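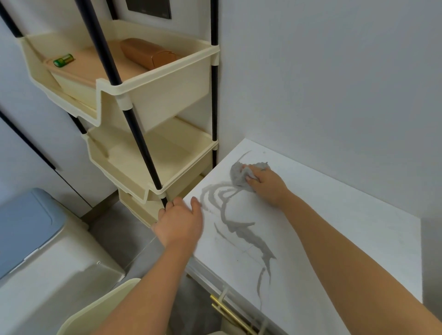 How do you teach a robot to wipe?

Wiping a worktop with a cloth is easy for you. Your hand knows how hard to press and when to turn back. A robot knows none of this until a person shows it.

There are two main ways of showing a robot a job.

Showing by hand

In the first way, a person does the job with their own hands while a camera near their eyes records it. The camera sees much the same things the person sees: the cloth, the worktop and both arms. Later, a computer goes through the recording and works out where the hands went. It has to learn which movements matter. A hand going round in loops with a cloth is part of wiping. A hand scratching an itchy nose is not.

Showing by remote control

In the second way, a person steers the robot. They hold two controllers, and when they move their hands, the robot's arms move too. This is called teleoperation. "Tele" comes from a Greek word meaning "far off". It is slower, but the robot records exactly how its own joints moved, so there is less to work out afterwards.

Why once is not enough

At the Pondov workshop in Grurbridge, the team recorded 350 short wiping jobs before August. Some were done on flat tops and some on upright doors. A door is harder to learn, as the cloth falls down if the hand stops pressing.

Rooms are different too. One has a shelf full of small things, another has a fan on the floor with a cord behind it. If a robot only ever saw one tidy kitchen, it might get stuck anywhere else.

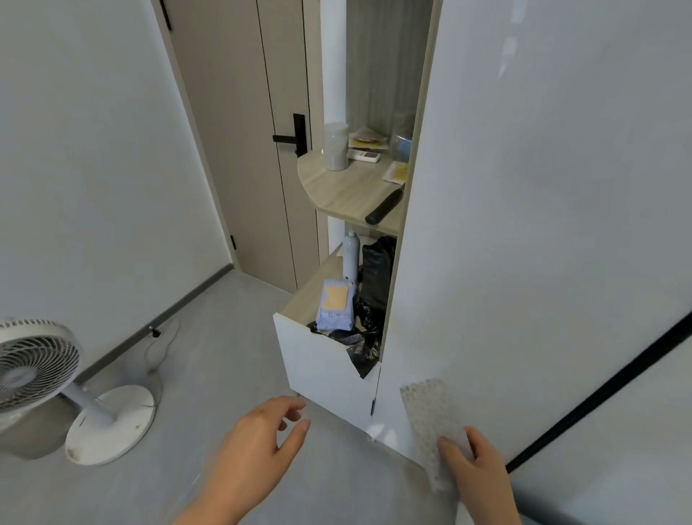 Tuva Strand told us that she finds the other hand the hardest thing to teach. People wipe with one hand and forget they have two, she said, but a robot has to be given something to do with both. Sometimes the second hand holds on to an edge, and sometimes it just keeps out of the way.

Try it yourself

Ask a friend to close their eyes and hold a dry cloth. Guide their hand across a table, then let go and ask them to do the same movement alone. Next, try using only words. Which way worked better?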